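4.2 Rack geometry and how bowls rest

Most household studies of dish drying look at the big rack by the sink and stop there. We were more interested in the small ones. A single-item wire stand takes almost no counter space and people put it wherever - on the table, on a shelf, next to the kettle. Participants in the diary phase mentioned small stands 80 times, usually in passing ("the little wire thing"), and almost always for bowls or for one plate kept out for daily use.

Bowls are the awkward case. A plate has one obvious way to go in a rack. A bowl has at least three: flat on its foot, upside down, or tipped on its side so the opening faces out. Our coders (Krum Georgiev and the second author) marked each entry with one of these positions, plus "other". Agreement was good after the first round of fixes to the code book, less good before. The trouble was mostly with tipped bowls, where one coder wrote "tilted" and the other wrote "side" for the same thing. Merged in the final version.

Fig. 3 has the tipped position in a black wire stand on a light wooden table. Small dark blue bowl, glazed, opening facing up and to one side. This is what we mean by "tipped" in all tables from here on, and the angle does not matter for the code as long as the bowl is not on its foot and not fully inverted.
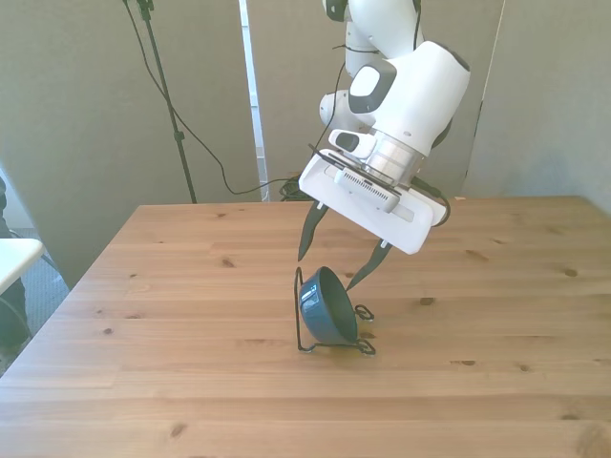

Figure 3. Small glazed bowl in the tipped position, black wire stand.

4.3 What people said about the tipped position

Reasons varied more then we expected. Drying came first. Several diary keepers felt a tipped bowl drains without trapping damp air the way an upside down one does on a flat towel. Second was reach - easier to grab by the rim. A few just liked the look of a glazed bowl on display and said so. One entry, in full: "blue one goes in the stand, the rest in the cupboard."

Complaints too. Small bowls roll or slip in stands made for plates. Deep ones hold a bit of water at the low side of the rim if the tilt is too shallow, which came up in the Bullska households in particular, where the stands we handed out had wide wire spacing. The Limis stands were narrower and got fewer complaints but would not take a dinner plate, so people stopped using them for anything else. We did not test for stability and can't say wether spacing alone explains it.

Position also changed over the day. Morning entries lean toward inverted (fresh from washing up), evening entries toward tipped or flat. Of 1023 coded entries, 300 had no time of day and were left out of this comparison. An earlier pilot in March had the same gap in the diary form, should have been fixed then.

4.4 Limits

Self-report only. Thirty-two households, all recruited through one mailing list, mostly small kitchens. Wet and dry items were not logged separately. Bowl diameter was asked for but people guessed, so size is coded as small, medium or large and nothing finer.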